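4.2 Do desk workers drink more when the bottle is in reach?

The claim that people drink more water when a bottle is kept within arm's reach appears in most workplace health guides we looked at, usually without a source. Where a source is given, it tends to be the Brelent survey, which asked 2,672 office staff how much they drank on a normal working day and whether they kept a bottle at their desk. Those who did reported drinking more. We have no quarrel with the sums. Our doubt is over what the answers mean, as a person who likes to drink water is also a person likely to own a bottle and bring it to work.

Soliman made much the same point in an earlier review and was told that the size of the survey made up for it. We don't see how. A large sample of people guessing at their own habits gives a very steady estimate of their guesses. Only 1,044 of the replies came with any kind of written log, and the log was filled in at the end of the day, from memory, in whole glasses. Nothing in the report says how big a glass was.

The Stivarach trial is better, and it deserves a fair reading. It put 40 staff in one building into two groups, gave both the same bottle, and asked one group to keep it on the desk and the other to keep it in the kitchen. Bottles were weighed morning and night. The desk group's bottles were lighter by evening, and the authors took the missing water as water drunk.

Several things could account for missing water. Some of it goes on pot plants. Some is tipped out at lunch because it has gone warm and tastes stale. The kitchen group had a tap and a shelf of mugs beside their bottles, and water taken from the tap was not measured at all. A worker who walked to the kitchen, drank two mugs from the tap and left the bottle alone would go down in the trial as having drunk nothing.

Figure 2. A bottle cap held in a gripper just above a desk.

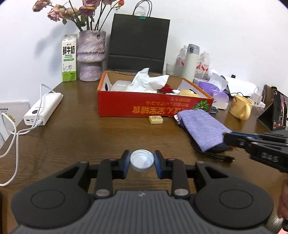 We also question how the bottle's design was handled. The Mahrous guide treats screw caps, flip lids and straws as one category, and so does Stivarach. Yet a loose cap has to be put somewhere, and on a crowded desk that is a small nuisance repeated all day. Whether it matters to how much people drink is unknown. It may not matter in the least, but a study that claims to be about ease of access should at least record what kind of lid was used.

Then there is the question of how long the effect is meant to last. The trial ran through March and stopped. New objects on a desk get used for a while, as anyone with a posture cushion will know. The Brerden follow-up was meant to settle this, but it reached the same staff only by email, and its authors report no weights for that stage. They still describe the habit as "maintained." We would want to see the bottles back on the scale before using that word.

None of this shows that a bottle on the desk is useless. It costs little and we can think of no harm in it, apart from the odd wet keyboard. Our complaint is with guides that set a daily target in litres and then offer desk placement as a proven way of reaching it. The survey can't support that, and the trial measured something close to it but not quite the same. For the rest of this paper we therefore treat placement as untested, and leave it out of the pooled estimate in Section 5.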